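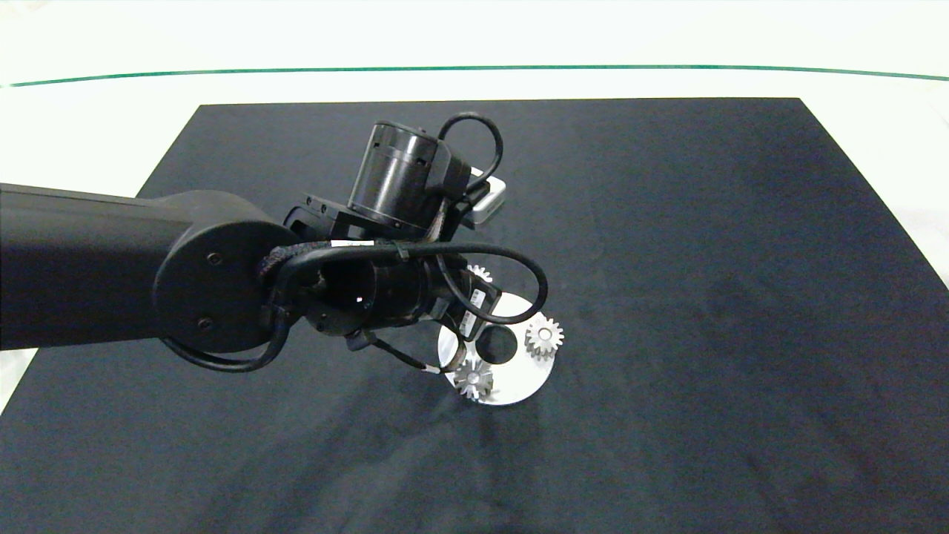
The Drikum mat in dark navy on my white table, with a white plate on it.

Drikum Large Table Mat: Review
By Lama Yammine

I bought the Drikum mat to protect a white table that was already showing wear. The table gets used for meals, paperwork, repairs and anything else that needs a flat surface, and the top had picked up fine gray scratches near the side where I usually sit. I wanted a single large mat that would stay down all day. Place mats were no good to me, as I end up working in the gaps between them.

The mat cost me $60 at Boateng, a kitchen and home store near us that also sells online. It comes in two sizes, and I took the large one. I have used it for seven weeks now, which is long enough to know how it behaves in normal use and too short to say anything about how it will look in a few years.

Size and fit

The large covers most of my table and leaves a strip of white showing. Measure your own table before ordering, and decide how much border you want. I laid newspaper on the table first, taped together to the dimensions on the Boateng website, and left it there through dinner. With the large size, everyone's plate was on the paper. With the small one, the people at the ends would have had theirs on the bare table.

My mat matched the listed size. The sides are straight and it sat square to the table on the first try.

Getting it flat

It ships rolled in a cardboard tube. When I unrolled it, both ends curled up. The instruction sheet says to roll it the opposite way for a short time and then lay it out with weight on the corners. I did that with cookbooks and left it overnight. In the morning three corners were flat. The last one took most of the week, and until then I kept a fruit bowl on it.

There was a smell when it came out of the tube, something like a new shower curtain. It was faint by the next evening and then I stopped noticing it. If you are sensitive to that kind of thing, open the tube in a garage or on a porch.

Color

The color is listed as navy. In evening light I would call mine black. In the morning, with the shade up, the blue comes through a little. If you want a mat that is clearly blue, this is the wrong one. There is also a sand color and a dark green, and I haven't seen either of those in person.

Dark was the right choice for me in one respect. White dishes are easy to see on it, and so are small things like screws, pills and beads. I dropped the back of an earring on it and found it right away, and on the bare table I would have been patting around for a while.

The bad side is crumbs. Flour, salt, bread crumbs and dust all show up plainly. On the white table I could leave a few crumbs until after the dishes were done. Now I wipe every time. Anyone with small children or a cat that sheds should think about the sand color.

Daily use

Plates and bowls sit steady. A plate doesn't slide when you cut on it, and that was a small annoyance with the bare tabletop. It is also quieter. Setting down a stack of dishes used to make a sharp clack that you could hear from the bedroom, and now it is more of a thud.

The mat itself moved a little in the first few days, mainly when somebody leaned on the table and pushed back from it. I took it up, washed the table with dish soap, dried it and put the mat back. It has stayed put since. I suspect there was furniture polish left on the tabletop.

Writing directly on it works with a single sheet of paper if you use a ballpoint. A sharp pencil will poke through. For forms and homework we put a magazine underneath.

I have not used it as a cutting surface and Drikum says not to. My son trimmed some cardboard on it with a craft knife before I could stop him, and there is now a fine line near one side. You have to look for it, but you can feel it with a fingernail.

Heat

The sheet says warm dishes are fine and pans from the stove or oven are not. I follow that. Dinner plates heated in a low oven have left no marks, and neither have coffee mugs. Casseroles go on a trivet. I wasn't willing to test it further on a mat I paid for.

Cleaning

A damp cloth takes care of nearly everything. Tomato sauce, coffee and soy sauce all wiped off, including coffee that had dried since breakfast. Turmeric left nothing I can see, but a dark color would hide that. Grease needs a drop of dish soap and then a second wipe with plain water, or you get a cloudy patch that shows when the light is low.

Don't use glass cleaner on it. I did once out of habit and it left streaks that took several wipes to get rid of.

Every week or so I lift the mat and wipe under it. Fine grit gets in at the sides, and grit under a mat will scratch a table just as well as a bare plate will. The mat is heavy enough that this is easier if you fold back one half at a time. Don't crease it.

Compared with the Flenotitz

Before this I had a Flenotitz mat, which was cheaper and thinner. It went flat within an hour of unrolling, so it wins there. It also slid around, and after one summer near the window the color had gone uneven. The Drikum is thicker and feels better under the wrists. My table gets strong sun in July, so I will be watching for fading, and I'll add a note here if I see any.

What I would change

The instruction sheet should say how long the curl can last. The brand name is also stamped on the underside in raised letters. They did no harm to my table, but I would rather have a smooth back. And a middle size would help people with round or narrow tables, who at present have to pick between too small and too big.

Would I buy it again

Yes, for a table that gets used for everything. I would probably stay with the dark navy, knowing about the crumbs. If you only want something to eat on, a set of place mats costs less and goes in a drawer when company comes.

The good: stays flat after the first week, plates don't slide, wipes clean.
The bad: slow corners, shows every crumb, marks if you cut on it.

Shares: 60

2 comments

drarngate_kitchen
Did you trim yours? Our table is a bit narrower than the large and I'm wondering if scissors would do it or if the sides would start to peel.

Lama Yammine
I didn't trim mine, so I can't promise anything. I would ask the store before cutting. If you do it, use a metal ruler and a new blade, and put scrap board underneath.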